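Laundry Day in One Room: A Talk with Liudmyla Horobets

Liudmyla Horobets had the kettle on before I had my coat off, and it took us most of a pot of tea to get around to the laundry, which was what I had come to Suvmont to ask her about. For the past nine years she has taught evening classes in what she calls plain housekeeping, first in the back of a fabric store and now in the community rooms on Kuria Street. Her students are mostly people moving into smaller places than they had before. Some are twenty-two and have never owned a washing machine. Some are past seventy and have given up a house with a basement and a line in the yard.

"They come in worried about the kitchen," she told me. "Everybody worries about the kitchen. And then the second week we do laundry, and that's when the hands go up, and I don't get home until ten o'clock."

Her own apartment is 700 square feet, and she raised a son in it, so she speaks with some authority. But the thing she wanted to talk about most was what happens when the laundry and the bed have to share a floor. She grew up with a wash room that had a door on it, a drain in the middle and a stone sink big enough to bathe a dog. When she first saw a washer and dryer stacked up in a room with a bed and a nice wood floor, she thought somebody was playing a trick on her.

"I said, where does the mess go? Because laundry is a mess, you know. You have the dirty pile, the wet pile, the pile that's dry but you haven't folded it, and the socks. In my mother's house all of that lived behind the door. In one room, it lives with you."

She has come around since then. She likes a stacked machine now, and she likes it best with a basket on the floor right in front, close enough that whatever drops on the way out of the drum has a fair chance of landing in it. She is fond of a herringbone floor, too, as long as people remember that it's wood and that a wet towel left lying on it overnight will leave a mark you'll be looking at for years.

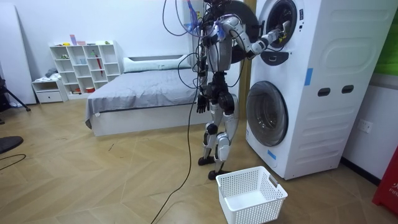 What should a person do first when there's no separate room for the laundry?

"Decide where the dirty clothes wait, and let it be one place. One basket, and it stays by the machine. When it's full, you wash."

She says the basket matters more than the machine, and she can go on about baskets for quite a while. (I didn't mind. I have bought a great many bad ones.) She wants a wide one that isn't too deep, because in a deep basket the things at the bottom never get seen until there's an emergency. She doesn't care for lids. A lid, in her opinion, lets damp gym clothes sit in the dark and turn into something else.

Then there is the question of reaching. The upper door on a stacked pair can be a stretch for a short person, and Liudmyla is not tall. Her students ask about it all the time, and she tells them to go and stand in front of one before they buy, and to put an arm all the way in. "All the way, up to the shoulder! The salesman will look at you. Let him look. You need to know if you can get the sock that's stuck on the far side."

Halvard Aasen, who put in appliances in the Carkport neighborhood for most of his working life and now comes to the class once a season to answer questions, backs her up on this. He joined us for the second cup of tea, having let himself in with a bag of rolls. What he cares about is room for the doors.

"A round door wants to swing a long way," he said. "People measure the machine and they forget the door. Then it opens and hits the bed, or the wall, or it hits them. I tell them to cut a piece of cardboard and walk around with it."

He also asks people to find out how much floor they can stand on with both doors open, since sooner or later they will have both doors open. And he is firm about checking that the machine is level, especially on an old wood floor, where one corner may sit a little lower than the others. At a spin speed of 1210 turns a minute, he said, a small lean becomes a big noise, and the downstairs neighbor will come up to introduce himself.

Liudmyla laughed at that. It had been her downstairs neighbor. It was sorted out with a new set of feet and a plate of cherry dumplings, and they have been friends ever since.

We talked about timing after that. Her regular load runs 85 minutes, and she plans by it the way other people plan by the bus. She starts one when she sits down to breakfast, and it's finished when she is ready to go to the market. What she won't do is start a load at night and leave it shut up until morning. In a small room you will smell it, she says, and you'll smell it from your pillow.

That brought her to the rubber seal, the thick dark ring inside the door of a front-loading machine, and here she put down her cup so she could use both hands. Water sits in the fold at the bottom. So do hair and lint, and now and then a coin or a bobby pin. She wipes hers out after the last load of the day with an ordinary cloth, going around the ring once with her finger pushed down into the fold, and then she leaves the door standing open for a couple of hours.

"I use a bright cloth for it," she said. "Yellow, orange, I don't care, but bright. If it's gray I leave it inside, and then I wash it with the sheets, and then it's in the bed with me."

I told her this had happened to me with a dish towel, and she nodded as though she had expected no better. The same goes for the inside of the drum. Metal with all those little holes in it will hold on to a thin damp thing, a handkerchief or a child's sock, flat against the top where you don't think to look. She runs her palm around the whole inside before she shuts the door, every time, and she teaches it as part of the load, the same as adding the soap. 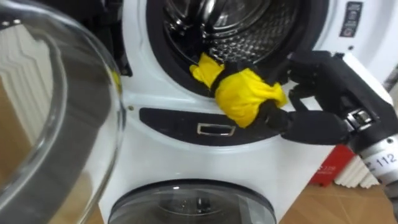

A yellow cloth at the lower edge of the drum opening.

I asked what she thinks about folding, expecting a system, and got a shrug. She folds on the bed. She has always folded on the bed, and she thinks having the machine in the same room as the bed is the one great luxury of the whole arrangement — three steps and you are there, with a clean flat place as big as any table. Her only rule is that the bed gets made first, so the clean things go on top of a cover and she has a reason to put them away before she sleeps.

"My student Yaryna Moroz, she told the class she slept beside her laundry for two weeks," Liudmyla said. "Like a husband! We all laughed so much. But then three other people said, me too, me too. So now I say make the bed, fold on the bed, and you have until bedtime. It's a kind deadline."

Halvard wanted it noted that he folds standing up at the kitchen counter and has done so for forty years. Liudmyla told him he could put that in his own interview.

She does have one more soft spot, for the person who does the laundry in a shared home and never gets thanked for it. In her last class of each term she asks the students to go home and show somebody else how the machine works, where the basket goes and how to wipe the ring. She says it's the homework people are most likely to skip, and she asks about it anyway. The next round of classes on Kuria Street starts in April, in the evening, and she told me to mention that there will be rolls.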